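Prestell Woven Tableware: Gallery
Posted 18 August 2026 by Shoshana Benavides

Prestell rents tableware for lunches, showers and small weddings. Most of the stock is plain white china, but the woven pieces go out nearly as often, and they are the ones people ask to see before they book. The line has grown to 300 pieces. It covers serving trays, bread baskets, place mats and small mats for under a hot dish. Thiện Trương keeps the stock list and did most of the sorting this year.

The pieces are handmade, so no two match exactly. Color runs from straw to a strong orange-tan, and the stitching on the borders varies from one batch to the next. If you need a closely matched set, say so when you book and we will put one together from a single batch.

On the table

The shaped trays come from Mondosska and have been in the line since January. They are used for rolls, fruit, wrapped candy and folded napkins. They stack and overlap well on a buffet, where a few pieces laid partly over one another take up less room than the same number side by side. The mats are flatter and have a stitched edge, usually in a shade of green.
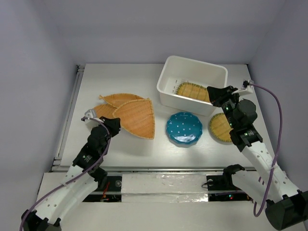

Shaped wicker trays at left, a teal-blue plate with a wavy edge, a round mat, and a white bin with an oblong mat inside.

The blue plate is from the Shearer range and is rented separately. It has small white dots across the center. We often suggest it with the woven pieces, as the color sets off the tan without needing a tablecloth underneath. It is glossy and shows fingerprints, so give it a wipe before guests arrive.

In the bin

Each order of woven ware travels in a deep plastic bin. Larger trays go in with smaller ones resting on them, and nothing should be pushed down to make it fit. A bent rim can sometimes be steamed back into shape, but a cracked one cannot be repaired. Mats go in flat.

Please return the pieces in the same bin they came in. Crumbs can be shaken out. Do not rinse the wicker or put it in a dishwasher. If something spills, blot it with a dry cloth and mention it when you bring the order back.

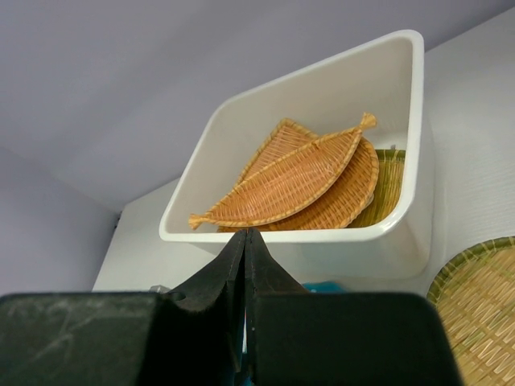 A fish-shaped tray on top, a rounder orange basket partly beneath it, and a greenish-yellow tray under both.

The fish is the most requested shape in the line. The body is a long oval and the tail is a small fan, and the rim is braided thicker than the rest of the weave. It is sized for crackers or a short loaf. We hold 4 of them, so they should be reserved early for summer dates.

Close up

Weave is hard to judge from a catalog photo taken straight on. Seen nearly from the side, the ridges and grooves are much clearer, and so is the way the shade shifts between amber, honey yellow and a darker brown. Rims are worth a look too. Small notches and bumps along an edge are normal for this kind of ware and are not counted as damage on return. Loose strands long enough to catch on a sleeve are trimmed before a piece goes out again.
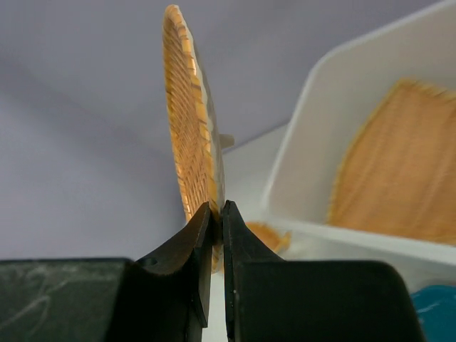 Booking and returns

Woven pieces are rented for up to 5 days, counted from pickup. The plates follow the same schedule. Orders can be collected from the Erkbridge store or delivered in town with any order of china.

Very large events need more notice. The biggest order we have filled was for 500 guests, with woven pieces on the buffet only and china at the seats. For anything near that size, send the floor plan along with the guest count and Thiện will work out how many trays the tables can hold.

Samples of the trays, mats and plates are kept at the front counter in Erkbridge and can be handled during store hours.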